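I get asked whether a robot can do kitchen chores yet. My usual answer is that it can do some of them, slowly, if you pick the kitchen. The microwave is a good place to look, as it's a chore most of us don't count as one.

Think about what it takes. You press the release, pull the door clear, put a plate on the glass, shut the door and press start. A kid can do it half asleep.
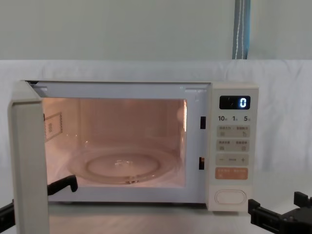
Kellico says its two-armed setup gets through the whole job in under 3 minutes. Jaris trained on more than 600 tries and still has trouble with the plate, which has to go in level. I'd want to see either one do it with soup.

Buttons are a smaller problem than I expected. A start button in its own color helps, and a big door release helps more.
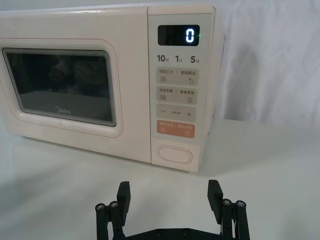
Pressing is one push in one spot. A door swings, and the arm has to stay out of its way, so that's where I'd spend the money. Fuvska is working on doors only, and I think they have the order right.

I'm not buying one this year. Ask me again in July, after I've been to see the Fuvska people.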